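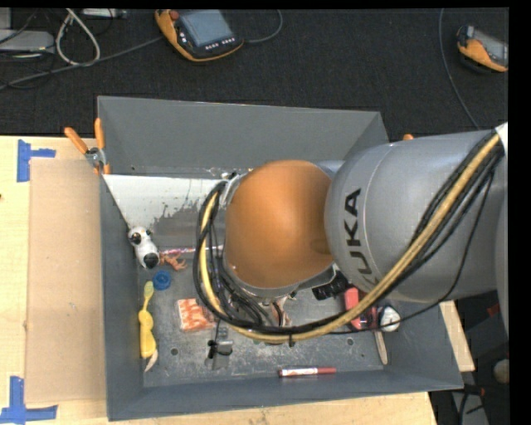

Gurnel sent the Nutetska beard trimmer out in January and I've used it most weeks since, so this is a proper go with it and not a first-day thing. Corded only. I know, everyone wants cordless now. The lead is long enough to reach from the shaver socket to the bath and thick with it, though nothing like the bundle of hose and black tubing looped round that orange and grey KUKA arm. More of a kettle flex. It does pull at your wrist a bit when you go under the chin. You get used to it.

Last updated: 19/09/2021
Reading time: 3 minutes

What's in the box: trimmer, four combs, a tiny brush, oil, a pouch. The pouch is rubbish. Zip went in the second week.

Cutting. Good. Better than the Kandine I had before, which tugged at anything past a few days' growth. The Nutetska goes through a full beard without stopping, one pass on the cheeks, two or three on the neck where mine grows sideways. Edges are sharp enough for a neckline if you take the comb off and go slow. Don't rush it -- I did, once, and had a bald stripe by the ear for a fortnight.

Combs click on firmly. Shortest one is a bit too short for me, and theres a big jump from the second to the third. Would of liked something in between.

Noise: loud. Woke the dog.

Cleaning is easy enough. Blade head pops off, brush it out, drop of oil, done. You can't run it under the tap. Hair does collect in the little gap behind the blade and the brush supplied won't reach, so I use an old toothbrush.

The Gurnel site has more than 900 reviews for it and a lot of them moan about heat. Mine gets warm after ten minutes or so. Never hot. Maybe they've got bigger beards.

Also tried the Gbeho beard balm that came as a freebie. Smells of cough sweets, greasy, gave it away.

Spare blades are sold separately and were out of stock both times I looked. Guarantee is only valid if you register within 30 days, so do it when you open the box, I nearly missed it.

Would I buy it again -- yes, if the lead doesn't bother you. Travel a lot, get something else. Four out of five, loses one for the combs and that pouch.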